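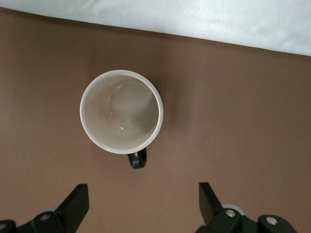 The dark-handled mug, as the wrist camera sees it with the fingers open.

Come and Drive Our Grippers: Participants Wanted at Olwood

Posted April 21, 2026

If you have ever stood over one of those claw machines at a fair and thought "I could do better than that with a decent view and a decent set of fingers," then we would very much like to hear from you! The Akanda study at the Olwood workshop is looking for 13 people to spend some time with us driving a pair of robot arms by hand controller, picking up the sort of things you have in your own kitchen, and telling us frankly which grippers, which camera views and which controllers you liked and which ones made you want to go home.

You do not need a technical background. In the first part of the study we had a piano teacher, two nurses and a retired bus mechanic, and between them they filled four notebooks with remarks we would never have come up with ourselves (the bus mechanic's drawings of how he would have shaped the fingertips are still pinned up over the kettle). What we need is patience, a fair amount of curiosity, and a willingness to try the same small job over and over with different equipment. We already have 539 recorded attempts from the first part and we would love to put yours next to them.

What you will be doing

Most of the work happens at the tabletop. You will be asked to pick up mugs and cups, stand them up when they are lying down, move a folded cloth, and pass things from one arm to the other. Each job is done with the standard parallel gripper, which we call the Feseo, and then again with the Odero, which has softer pads and a slower close. Some people take to the Odero right away and others find it maddening, and both kinds of people are useful to us.

You will also be switching between camera views. The wrist view is lovely for lining up on a rim or a handle, with the two fingers right there in front of you, but it tells you very little about what the other arm is up to. The overview gives you the whole table and both arms, and then of course the mug gets small and you start guessing at heights. We want to know when you look at which one, so we will ask you to talk out loud as you go. This feels silly for the first ten minutes and then you forget all about it. 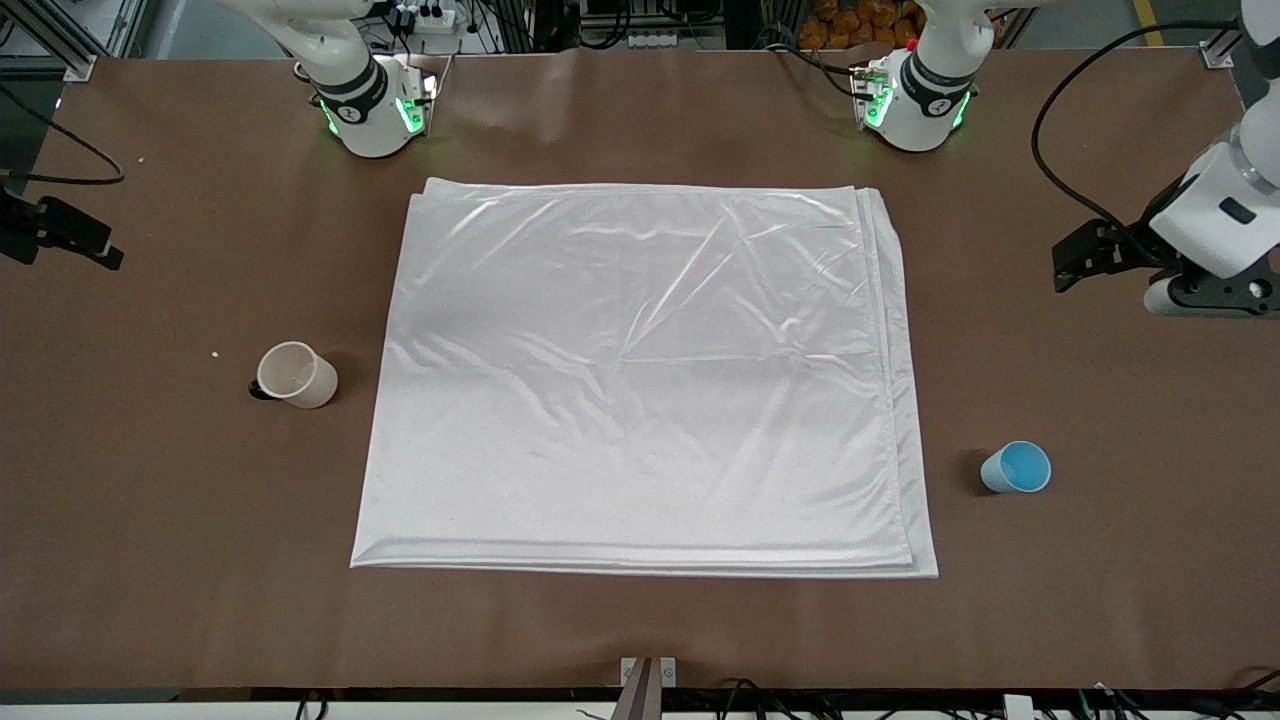

Olwood Workshop News, Issue 13, page 8

Cups lying on their sides are the part of the study that gets people talking. A mug standing up can be taken by the rim or by the handle, and most newcomers settle on one way and stick with it. A cup on its side asks for a bit more thought: which way the mouth is facing, which arm is better placed, whether to go in over the top or slide one finger inside. The cloth is a different sort of trouble. It is folded over on itself several times, and getting hold of the whole stack without peeling up only the top layer takes a light touch. Please don't worry if you fumble. A dropped cup is worth as much to us as a clean lift, and there are more cups in the cupboard.

Time and payment

The full study takes eight hours, split into four visits of two hours each, with a break in the middle of every visit. You can choose mornings or afternoons. We pay $325 when you have finished all four visits, and if you need to stop early we will pay you for the visits you have made. Parking behind the building is free, and there is coffee, tea and usually something baked.

Visits start in September and we will try to space yours at least two days apart, as hands and eyes do get tired.

Who can take part

You should be 18 or older, comfortable reading instructions in English, and able to sit or stand at a bench for half an hour at a stretch. The chair and the controllers both adjust. Left-handed people are especially welcome, as we had only one in the first part and she disagreed with everybody about where the buttons should go. If you wear glasses, bring the pair you use for screens. If you have used robot arms at work, please tell us when you write. It won't rule you out, but we put experienced drivers in a group of their own.

We record the camera views, the movements of the arms and your voice. We don't film your face. You will get the consent form by mail well ahead of your first visit, and you are welcome to call with questions before signing it.

How to apply

Send a short note to Janaka Siddiqui, Akanda study, at the Olwood front desk, or leave one in the box by the door. Tell us your name, the best way to reach you, which hand you write with and what times of day suit you. A line or two about why you would like to come is nice to have too, and Janaka reads every one of them. You will get an answer either way.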